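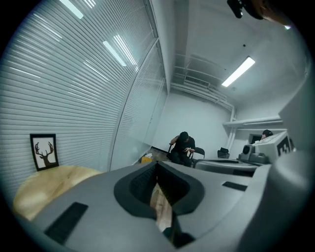 Chapter 7
Daylight and Window Coverings in Small Offices

7.1 Scope of the chapter

A white room with horizontal blinds is a common starting case in office lighting. Pale walls and a pale ceiling return most of the light that reaches them, so the setting of the slats has a large effect on conditions at the desk. This chapter treats the window covering, the ceiling and the furniture as one system. Electric lighting is covered in Chapter 8.

7.2 Terms

Illuminance is the light arriving at a surface, measured in lux. Luminance is the light leaving a surface toward the eye. Slat angle is measured from the horizontal, with the room-side edge tilted down counted as positive. A mullion is a vertical member dividing a window into sections. Where a mullion is present, each section is entered separately in the worksheet, even when the blinds on both sides are set alike.

7.3 Blinds as reflectors

A white slat at a low angle sends part of the incoming light up to the ceiling, which spreads it over the room. As the angle increases, less light enters and the slats themselves become the brightest surface in view. A person seated facing them may report glare although the desk reading is acceptable.

Objects placed against the blinds are seen by contrast. A thin black picture frame with a white mat, such as one holding a deer silhouette, keeps its dark outline, while the mat may come close to the slats in luminance. Small framed pictures are therefore useful as viewing targets in Exercise 7.2.

7.4 Worked case: the Tangen office

Vy Đàm and Tyson Beaulieu recorded desk illuminance in the Tangen office on December 6, 2019. With the slats horizontal, the reading was 799 lux. With the slats closed it fell to 132 lux. The ratio of the two readings is

799 / 132 = 6.05

Electric lights were off for both readings.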